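手持夹爪对比进展：叠衣任务换指之后

来自末端工具组，二月

上一期通讯发出后，陆续有读者来信问Helell和Batex两款手持夹爪到底选哪一款。本期把目前的结果整理出来，供准备采购或改装的同事参考。结论先说：叠衣、铺单一类布料任务，本组暂定使用Helell机身配弧形长指；Batex保留给硬质小件。以下是依据。

对比的变量只有三个：指型、指垫纹理、腕部视角相机的安装高度。控制与记录部分统一用Arellano控制器，固件版本锁定，中途不升级。操作员戴头显，双手各持一只夹爪，在铺了床单的床垫上完成抓取、提起、展平、对折四个动作。 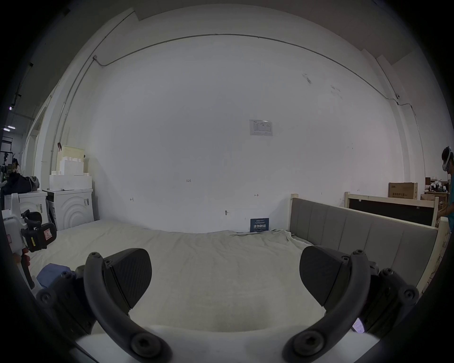
末端工具 / 手持采集

弧形指与直指的差别主要在接触前的最后一段行程。直指贴近床单时，指背先压到布面，目标衣角被推走，操作员需要抬腕再来一次。弧形指的指尖先到，指身离布面留有余量，夹角可以放得更低。代价是遮挡：两根指在腕部视角里占去画面下部相当大的面积，指垫之间的区域仍然可见，指垫外侧的布料则经常看不到。对折动作的第二步最受影响，衣摆外翻时，腕部视角里没有可用信息，只能靠头部视角补。

相机高度试了两档。低档时指尖细节清楚，布料整体轮廓丢失；高档时轮廓完整，指垫与布边的接触点偏小，标注员反映边界难判。目前采用高档，标注时把指垫区域单独裁出放大。这一做法增加了一道工序，但省去了反复调支架的时间。

指垫方面，细纹与粗纹各做一轮。细纹垫夹单层针织布时偶有滑脱，多发生在双手向外拉紧的阶段；粗纹垫基本不滑，松开时布边容易挂住，需要轻抖手腕才能脱离。挂布的问题对后续策略训练有影响，轨迹末尾会多出一段无意义的抖动，清洗脚本目前不能可靠识别，仍需人工截断。Nicanor Mansilla建议把粗纹垫的前缘倒角，样件已送加工，下期给结果。

数据量方面，本轮共录得468条轨迹，其中Helell与Batex各占一半，指型和指垫按顺序轮换。剔除规则与上期相同：追踪丢失、夹爪开度读数跳变、任务中途换手，三项满足任意一项即剔除。剔除主要集中在追踪丢失，原因是双手距离过近时互相遮挡。操作规范已补充一条：对折时两只夹爪不得上下重叠，宜左右错开后再合拢。

双手展平是本轮最能拉开差距的动作。要求两爪各夹一个衣角，水平拉开，保持3秒，再整体平移到落点上方放下。评分看上缘的平直程度和下摆是否拖到台面。

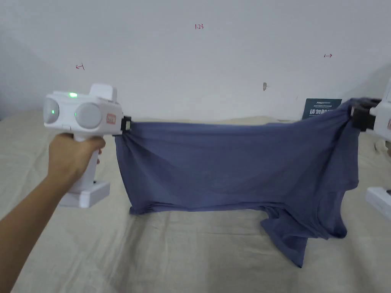
两爪提拉蓝灰色T恤，黑色夹口各夹一角，上缘中段略有下垂

两款夹爪在这一动作上的表现差异可以归为两点。第一是夹口容布量。Helell的夹口较深，一次可吃进较多布料，夹得牢，但夹入过多会使布角拧成一团，放下后留下放射状褶皱，后续对折的边线随之偏斜。Batex的夹口较浅，布角平整，拉紧时却容易脱出。操作员经过练习可以控制Helell的夹入深度，Batex的脱出则靠练习改善不大。

第二是握持姿态。竖直手柄在提拉时腕部较自然，连续作业满90分钟后，操作员对Helell的疲劳评分低于Batex。Batex的重心偏前，平移阶段需要持续抬腕，后半程轨迹的高度有缓慢下降的趋势，在曲线上很容易看出来。这类漂移会被模型学进去，建议使用Batex的小组把单次作业时间缩短，中间换人。

控制器一侧的问题也记录在此。Arellano在两只夹爪同时接入时，开度通道偶尔出现时间戳错位，表现为左手读数比右手滞后。错位量固定，可以在离线阶段校正，但必须在每次开机后重新测定，不可沿用前一次的数值。测定方法：两爪指尖对碰，连续7次，取闭合时刻之差的中位数，写入会话配置。未写入该值的会话，入库脚本会拒收。

另有同事问及Nindeck的腕部支架是否兼容。孔位可以对上，螺钉需换短一号，否则会顶到外壳内侧的线束。装上后视角略向外偏，标定板需要重新拍一遍，外参不能直接套用旧文件。

下一轮安排如下：倒角指垫到货后，先在单层针织布和厚毛巾上各试一轮；Batex加配重块，把重心后移，重复疲劳评分；头部视角与腕部视角的时间对齐改为硬件触发，软件对齐作为备份保留。需要原始轨迹的小组，请注明指型、指垫和相机档位，三项缺一无法检索。需要借用夹爪的，请自备充电底座，组内底座已全部排满。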